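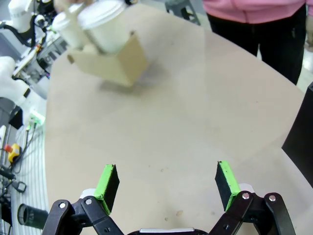 The Dodholm table comes from Talebi with a smooth, pale beige top, which means it looks good in any room and hides nothing. Crumbs will be noticed, and so will light-brown spots of the kind that turn up wherever people drink coffee. We sell it mostly to offices, where it is bought for meetings and used for lunch. The curved edge is kinder to hips than a square corner, and there is plenty of space to land a cardboard carrier with two lidded cups in it — assuming whoever went out for them remembered yours.

The top is 3 cm thick and rated for 200 pounds spread evenly. Standing on it to change a light bulb is not spread evenly. Wipe it with a damp cloth and mild soap. Scouring pads will give it character, and the warranty does not cover character.

Ships flat from our Flotthorpe warehouse in 9 working days. Assembly takes two people and the wrench in the box. Warranty: 12 months. Matching Toneteck chairs are sold separately, as chairs always are.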